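What Happens When a Family Buys a House

Moving to a new house is one of the bigger things a family does. You may hear grown-ups talking on the phone about offers, inspections and closing. Some of those words sound strange. This page explains what they mean and the order they usually come in.

Buying and renting

There are two main ways to live in a home. When a family rents, they pay money every month to the person or company that owns the building. The owner is called the landlord. When a family buys, the home belongs to them. They can paint the walls any color and plant a tree in the yard. They also have to fix the roof if it leaks.

Neither way is better. Many people rent for a while and buy later. Some people own a house, sell it, and go back to renting.

Who helps

Most people have a real estate agent to help them. An agent knows which homes are for sale and how to fill out the papers. The people who want to buy have an agent, and the people who want to sell usually have a different one.

Agents are paid when a home is sold. The pay is called a commission, and it is a small part of the price.

Agents have to study and pass a test before they can do the job. After that they get a license from the state.

Looking at homes

A home that is for sale is called a listing. Listings are put on websites with photos, the price, and the number of bedrooms. The buyers pick some they like and go to see them. This is called a showing.

Sometimes there is an open house. That means anyone can walk in during certain hours, such as 1 p.m. to 3 p.m., and look at the rooms. If you go to an open house, remember that somebody may still live there. Leave the toys on the shelf and ask before you use the bathroom.

When you look at a home, you can check things that matter to you. Which room would be yours? Is there a place to ride a bike? How far is the school? Tell the grown-ups what you notice. They are often busy looking at the furnace.

Making an offer

Let's follow one family. Pauline Dunmore and her two children want to buy a small blue house on Parsons Street. The house belongs to Zubaida Jadoon, who is moving closer to her sister.

Pauline's agent writes down the price Pauline is willing to pay. This is the offer. It also says when Pauline would like to move in and which things should stay with the house, such as the stove.

Zubaida can do one of three things:

She can say yes. Then the offer is accepted.
She can say no.
She can answer with a different price. That is a counteroffer.

Zubaida makes a counteroffer. Pauline thinks about it overnight and says yes. Both of them sign a contract. A contract is a written promise that the law takes seriously.

The house is now "under contract" or "pending." You may see one of those words on the sign in the yard. Pauline does not own it yet.

Earnest money

When the contract is signed, Pauline pays a small part of the price early. It is called earnest money. "Earnest" means serious. The money shows Zubaida that Pauline means what she says. It does not go straight into Zubaida's pocket. Another company holds it until the sale is finished, and then it counts toward the price.

The inspection

Next, Pauline pays an inspector to check the house. The inspector looks at the roof, the pipes, the wires, the heater and the basement. It takes 4 hours at the house on Parsons Street. The inspector turns on every faucet and opens the little door to the attic.

Then the inspector writes a report. Almost every report has a list of problems, even for a new house. Most are small. A window may stick, or a gutter may be loose. Pauline can ask Zubaida to fix some of them before the sale. If there is a very big problem, the contract may let Pauline change her mind.

Paying for it

A house costs a lot of money. Most people do not have that much saved. They pay part of it themselves, and this part is called the down payment. They borrow the rest from a bank or another lender. A loan for a house is called a mortgage. You say it "MOR-gij." The letter t is silent.

The family pays the loan back a little every month, often for 15 or 30 years. They also pay extra for being allowed to borrow the money. The extra is called interest.

The bank wants to be sure the house is worth the price, so it asks for an appraisal. An appraiser visits, measures the rooms, and looks at the prices of houses nearby that were sold not long ago. Pauline's new house measures 1120 square feet. If you drew a square on the floor with each side one foot long, you would need 1120 of those squares to cover all the rooms that were measured.

Checking the title

The title is the legal right to own the house. A title company looks through old records to make sure Zubaida really is the owner and that no one else has a claim to the house. Some of these records are on computers now. Others are still in big books at the county office. The record for the house on Parsons Street is on page 2489.

Closing day

Closing is the day the house changes owners. Before closing, Pauline walks through the empty rooms one more time. This is the final walk-through. She checks that the window was fixed and that the stove is still there.

Then she signs the papers. There is a big stack, and it can take an hour or more. The bank sends the money. The deed, which is the paper that says who owns the house, is recorded at the county office. Pauline gets the keys.

From the signed contract to closing often takes a month or two. Pauline signed her contract in August and moved in October.
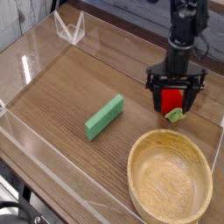 Page last changed: October

Getting ready to move

Packing takes longer than most people expect. It helps to start with the things you don't use every day, like winter boots in summer or games you have not played in a while. Write your name and the word for the room on each box. Pauline's son filled 11 boxes and wrote "MY ROOM" on all of them.

Keep one bag with you on moving day. Put in your pajamas, your toothbrush, a book, and anything you need to fall asleep. The boxes might not be opened the first night.

If you have a pet, ask who will look after it while the doors are open. Cats do well in a closed room with their food and litter box until the truck is gone.

How you might feel

You may be excited, or sad, or both on the same day. You might miss your old room. You can take photos of it before you go, and you can write down your friends' addresses. It is fine to ask to drive past the new house a few times before you move in.

Words to know

Agent: a person whose job is to help people buy and sell homes.
Appraisal: a report that says how much a home is worth.
Closing: the day the sale is finished.
Commission: the pay an agent gets when a home is sold.
Contract: a written promise between two or more people.
Deed: the paper that passes a home from one owner to the next.
Down payment: the part of the price the buyers pay themselves.
Listing: a home that is for sale.
Mortgage: a loan used to buy a home.
Title: the legal right to own a home.

Something to try

Draw a floor plan of the place where you live now. Use a ruler and let one inch stand for four feet. Mark the doors and windows. Then write a listing for it, the way an agent would. Say how many bedrooms there are and what is good about the kitchen. Ask someone in your family to read it and tell you what you left out.

More pages for kids: What Is Rent? | Why Houses Have Numbers | How a Map of a Town Is Made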